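# Shelf or tree? Storing mugs in a small kitchen

Notes for the Babaei home storage evening, July. 40 minutes with questions. Slides are numbered in the margin of the printed copy.

**Opening (slides 1–2)**

Say hello, check the back row can hear. Start with the cupboard question: who has to move a mug to get at another mug? Wait for hands.

The usual mug shelf is too tall for what goes on it. There's a mug, then a lot of air, then the next shelf. People fill the air by stacking, and stacked mugs chip at the rim. That's where most of the chips in the Nania repair pile come from.

**What people use now (slides 3–4)**

- Stacked on a shelf
- Hooks screwed under a cabinet
- A rail on the wall
- A mug tree on the counter

Go quickly through the first three. Hooks are fine if you own the cabinet. Renters mostly can't drill. Rails look good in the Clollon catalog but need a clear stretch of wall, and in a galley kitchen that stretch is usually behind the stove. Don't get pulled into the tile discussion, it ate ten minutes last time.

**The mug tree (slides 5–7)**

This is the main part. Slow down.

A mug tree takes up a circle of counter and uses the height above it. The base matters more than the pegs. A wide flat base keeps the thing upright when only one side is loaded, and one side is always loaded, as people hang mugs on the side nearest the kettle.
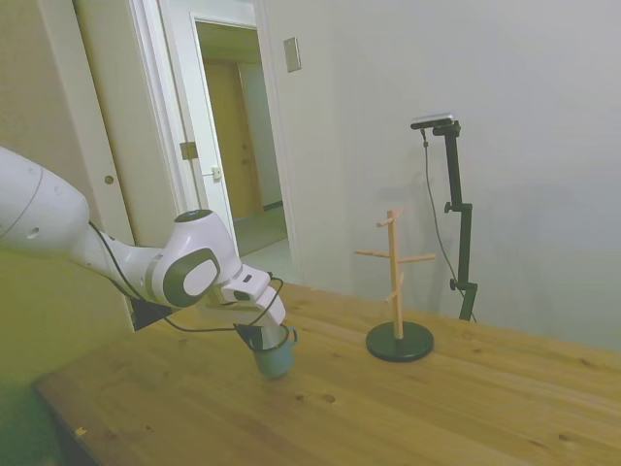
Pegs set at different heights are easier to live with than pegs in a ring at one level. Mugs hung in a ring knock against each other. With staggered pegs you can take one off without touching its neighbor. The trade is that the lowest peg only suits a short mug – a tall one will sit against the base or the counter.

Then handles. A small handle is the thing to check before buying. If the opening won't pass over the peg with a bit of room to spare, you'll be wiggling it on every morning and you'll go back to the shelf within a month. Take your smallest-handled mug to the store and try it. The Traltent tree has thick pegs and fails this with espresso cups. Pass both trees around here, ask people to hand them back to the left.

Filling order:

1. Lowest peg first, with the heaviest mug that fits.
2. Next one on the opposite side.
3. Work up, lighter mugs toward the top.
4. Handle all the way to the root of the peg, so it can't creep outward.

Emptying goes the other way, top down. Skip this if short of time.

**Weight (slide 8)**

Kitchen scale demo. Set it to grams before starting. The thin mug is 200, the thick one is more, let somebody read it out. Point out that a pole with everything on one side leans before it tips, so there's usually a warning.

**Drying (slide 9)**

Someone always asks if a tree can double as a drying rack. Partly. A mug on a peg hangs on its side, so water collects in the curve of the wall. Towel the inside first, then hang. With a bare wood pole, put a cloth under it for the first week and look for water marks around the base.

**How many to keep (slide 10)**

My own count before clearing out was embarrassing, leave it at that. The house now runs on 8. Four on the tree, four in the cupboard for guests, swapped when I remember.

Suggest the box method: everything that doesn't fit goes in a box with a month written on the lid. Anything not fetched out by then goes to the donation table. Mention the Nania drop-off is open until 6 p.m. and takes mugs without lids only.

**Questions**

Likely ones:

- Enamel mugs? Yes, but wide handles swing, so put them low.
- Cats? Push the tree back to the wall – a heavier base helps.
- Painted pegs? They wear where the handle rests. Bare wood is easier to sand.

There are 100 handouts in the box by the door. Bring both trees and the scale home, the cloth can stay.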